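Tamley Household Terms: data card

Version 4, released Sep 2, 2021
Maintainer: Valquíria Prado
Review: Bianka Erdős, Kheri Nyaga

Summary

Tamley is a word list of household and furniture terms in Portuguese and English, built for catalog search and for checking translations. It holds 3715 term pairs in a single tab-separated file. Each pair carries a part of speech, a room tag and a source code. There are no full sentences in the main file. A separate file, notes.tsv, has usage notes for 232 of the pairs, mostly where one English word covers two or more Portuguese ones.

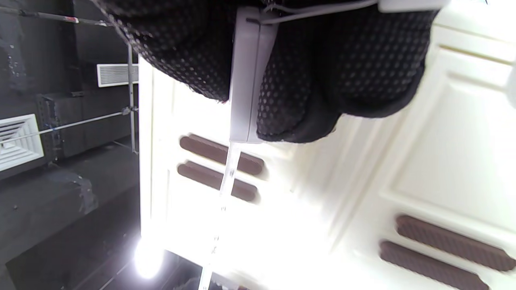
File layout

terms.tsv has one pair per line, UTF-8, Unix line endings, no quoting. Columns in order: id, pt, en, pos, room, source. The id is stable across versions. When a pair is withdrawn, its id is retired and listed in retired.txt.

The pt column uses Brazilian spelling. European variants are given in notes.tsv under the tag "eu" and are far from complete. Nouns are singular unless the plural is the usual form. Gender is not marked in terms.tsv; use the pos codes "nm" and "nf" in notes.tsv where present.

Sources

P: the Peixoto shop glossary, typed up by Janaína Coutinho from the printed copy. Oldest part of the list. Spelling was brought up to date by script and then read through once.

G: terms exported from the Grindport product catalog, with brand names and model codes removed.

B: pairs sent in by readers of the Brestia mailing list. Accepted only with two matching votes.
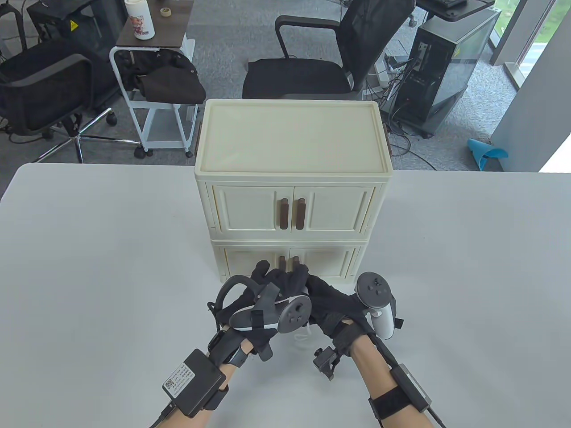 Pairs found in more than one source keep the code of the earliest one. The order is P, G, B. Duplicates were matched on lowercase text with accents kept, so "avo" and "avó" count as different strings.

Known problems

- "Armário", "guarda-louça" and "cristaleira" were all mapped to "cabinet" in version 2. They are now separate, but pairs with source G may still carry the old mapping.
- "Puxador" is given as both "handle" and "pull". Room tags do not help here. See notes.tsv.
- Room tags for storage furniture are unreliable. A two-tier cabinet with paneled doors may be tagged kitchen, dining or bedroom depending on the source.

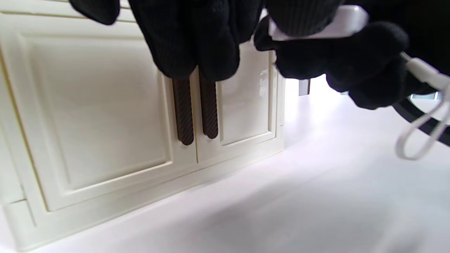 Changes since version 3

- Retired 20 pairs that were misspellings of other entries.
- Column "source" moved to the end. Scripts that read by position need a fix.
- Hyphenation in compound nouns now follows the 1990 spelling agreement.
- Fixed a trailing tab on lines with an empty room tag.
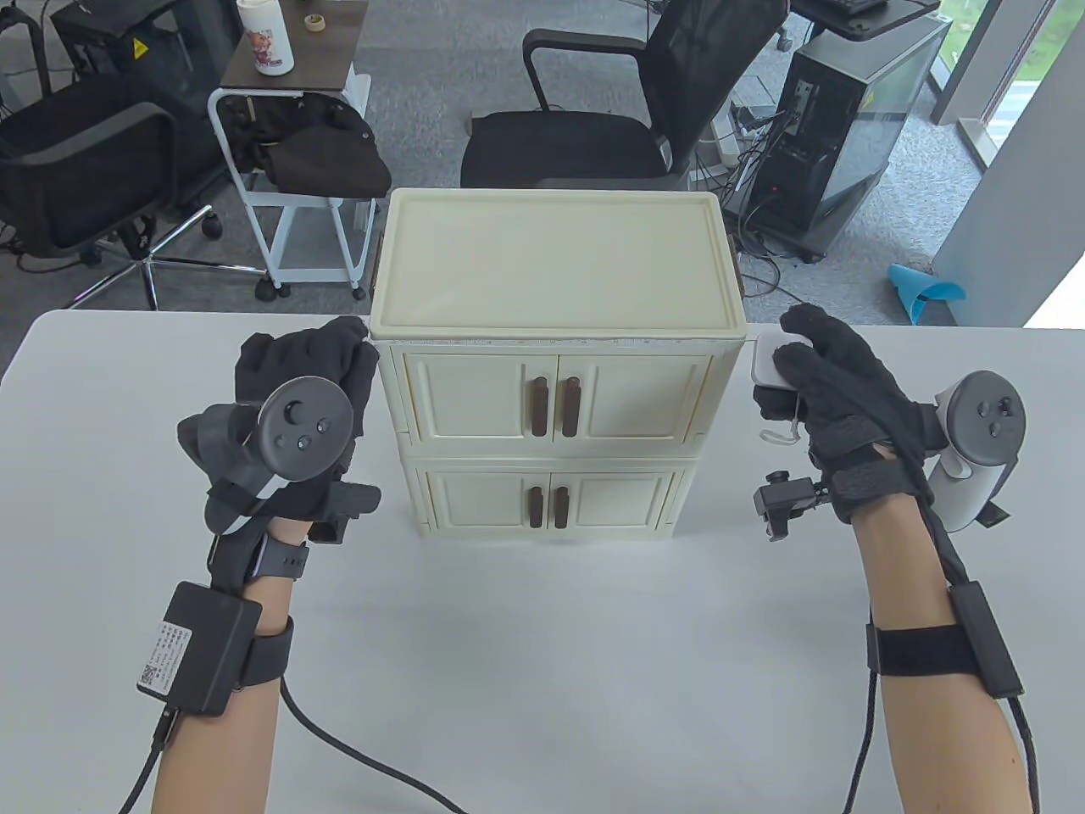

Cabinet with four paneled doors, all closed. Two tiers, brown handles.

Use and contact

Free for any use with credit to the Tamley list. Do not use it as a reference for safety labels or legal text. Corrections go to Luana Meireles, one pair per message, with the id in the subject line. The next merge of reader corrections is planned for May.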